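Nuleo Floor Mat, Low Pile

A plain indoor mat for hallways, workrooms and shop entrances. The Nuleo has a short, dense pile on a flat rubber backing and lies level from the first day in most rooms. Sold by the roll or cut to length.

Sizes and stock
Standard width is 100 cm. Lengths are cut to order in steps of 15 cm. Full rolls ship from the Drurden warehouse, and cut pieces are finished in the Cadwaladr workshop, where the edges are bound by machine. Allow 2 extra working days for bound edges.

Colors
Slate, oatmeal, moss and brick. Slate hides dirt best. Oatmeal was reformulated in May and is slightly warmer than the old shade – if you are matching an earlier order, ask for a sample card before you buy. Sample cards are free, one set per address.

Fitting
Sweep the floor and let it dry fully. Unroll the mat pile side up and leave it flat overnight before trimming. Cut from the back with a sharp utility knife and a straight edge. Do not glue it over underfloor heating. On polished stone, use the Skistamen grip strip along both short ends.

Care
Vacuum weekly with the brush turned off. Blot spills with a damp cloth and mild dish soap. Do not machine wash, bleach or steam clean. Heavy furniture will leave marks in the pile, and most of them lift with a stiff brush.

Wear
Rated for light commercial use. For doorways with more than 1000 people a day, choose the heavy pile version, sold separately.

Returns
Uncut rolls can be returned in their original wrap. Cut or bound pieces cannot. Questions about trade orders go to Lleucu Mathias at the Drurden office – please include your order number and the room measurements.
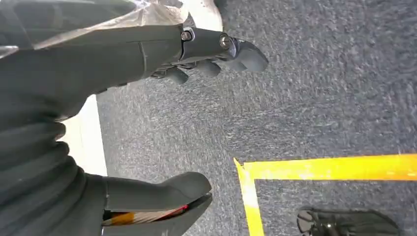
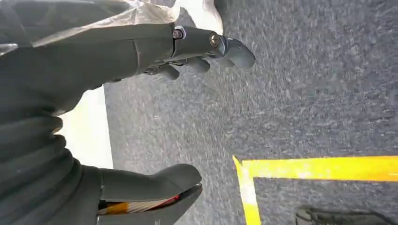
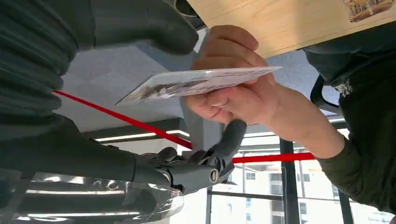 Last picture: printed card held in the hand.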